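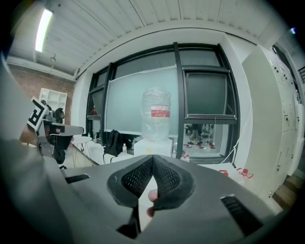 3.2 The room and its furniture

We have become rather fond of the room, and a few words on it may help the reader. It has a brick wall at one side, a generous black-framed window and a ceiling of long white planks (Figure 2), and the bookshelf stood empty against the brick, its square compartments waiting to be filled. Fatima Balogun, who had sorted many a shelf before this one, liked to sit for a while in the office chair before she began — a habit we came to respect, and one we return to in Section 4.

Figure 2. The room, with shelf and chair.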